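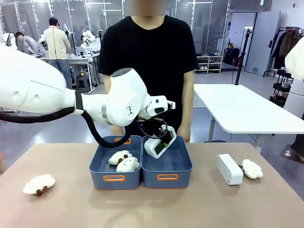
图1 双箱分拣练习，左臂夹持白色小设备移至右侧箱上方，左侧箱内为两只云朵状毛绒玩具

Cendberg学生机器人项目中期进展报告
提交对象：Vodesen教育资助计划
报告人：Homa Nazari（项目指导教师）
报告期：9月至12月

一、项目概况

本项目面向本科二、三年级学生，以双箱分拣任务为主线，让学生完整做一遍机械臂操作课题，内容包括任务设计、示教数据采集、模型训练和上机测试。本学期参加学生13人，分为数据、训练、测试三个小组，每四周轮换一次。Kelechi Akpan担任学生组长，负责机时安排和每周记录。

原计划在10月中旬开始采集，实际推迟了两周。原因是桌面高度与申请书中写的不一致，双臂的工作范围需要重新核对，桌沿附近有一段区域左臂够不到。现已在操作手册里标明可用范围，物品初始位置一律放在此范围内。

二、任务设置

任务在一张桌子上进行，桌上并排放两只蓝色收纳箱，箱子把手处为橙色。操作对象分两类，一类是云朵状的软质物品，一类是外形接近长方体的物品。机械臂需将前一类放入左箱，后一类放入右箱。

选白色物品是学生在开题讨论时提出的。如果两类物品颜色差别明显，模型只看颜色就能分对，测试结果说明不了多少问题。白色物品也带来了麻烦，桌面灯光偏亮时，腕部相机画面里的物品边缘容易发虚，数据组为此调整过两次曝光参数，目前的设置已写入采集脚本，不再手动修改。

三、数据采集

截至12月，共采集有效示教430条。单条时长不固定，多数在一分钟以内。采集时有一名学生站在桌边负责摆放和递送物品，另有一名学生记录编号和失败原因。

早期采集的一批数据没有记录物品的初始朝向，后期无法按朝向分组统计。这批数据保留，但只用于预训练，不计入上面的有效条数。11月起改用新的记录表，表中增加了朝向、放置区域和操作人三栏。
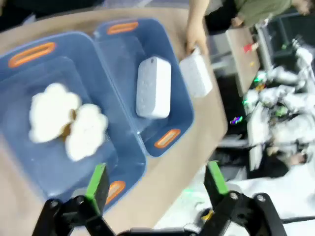

图2 腕部相机视角，两只箱内均已有物品，桌边一只手拿着一件白色长方块

腕部视角的数据量比固定视角大，存储占用超出预算时的估计。目前做法是原始视频保留一份，训练用数据降低分辨率另存。Singhal楼机房为项目腾出了一块存储空间，可以用到明年夏天，之后需要另作安排。

四、训练与测试

训练组先用固定视角单独训练，再加入腕部视角做对比。12月初完成第一轮测试，共200次抓放，固定视角与双视角各占100次，两组使用相同的物品初始位置表。双视角模型在软质物品上的表现较好，主要改善在夹取位置，夹在边缘后滑脱的情况减少。长方体物品方面两者差别不大，失败多发生在物品斜立或紧靠箱壁时。

本报告暂不列出成功率。测试组复核录像时发现，两名记录人对“放入”的判定不一致：物品搭在箱沿、松开后自行落入箱内的情况，一人记为成功，另一人记为失败。判定标准已经统一，录像正在重新标注，结果随下一期报告提交。

五、教学情况

学生每周投入约6小时，其中上机时间不到一半。轮换制度在前两个月执行较顺利，进入测试阶段后，训练组有学生希望留在原组把实验做完，经讨论允许两人延后轮换。

期中安排过一次组间汇报，各组互相检查对方的文档。检查中发现急停流程写得过于简略，新加入的学生看不懂。Kelechi Akpan重写了这一部分，并要求所有人在首次上机前当面演示一遍。报告期内没有发生人员受伤或设备损坏。

六、经费使用

主要支出为夹爪指垫、线缆、收纳箱及操作物品，均在预算科目之内。夹爪指垫磨损比预计快，已追加订购一批备件，供货方为Dakden，费用从耗材结余中支出，不需要调整总额。原定的学生参赛差旅费本期未动用，申请顺延到下一学期，说明材料已另行提交。

七、存在问题

1. 机时紧张。实验场地由几个课题共用，下午时段经常排满，学生上机集中在晚上，指导人手不足。

2. 物品种类偏少。现有物品外形单一，模型换到没见过的物品后表现如何，目前没有数据。

3. 线缆走线。臂下方的线缆垂得较低，经过箱子上方时可能碰到箱沿。测试组建议加装固定夹，尚未实施。

八、下一阶段安排

1月完成第一轮测试录像的重新标注，并补充靠箱壁、斜立两种情形的示教数据。2月增加一批形状不同的物品，颜色仍以白色为主，同时试做左右箱对调的测试。3月起学生按组撰写结题报告，初稿由Homa Nazari审阅。

需请Vodesen方面确认两件事：差旅费顺延是否可行；结题展示能否安排在4月。若展示改在5月，部分三年级学生届时已离校实习，需要提前调整展示人员。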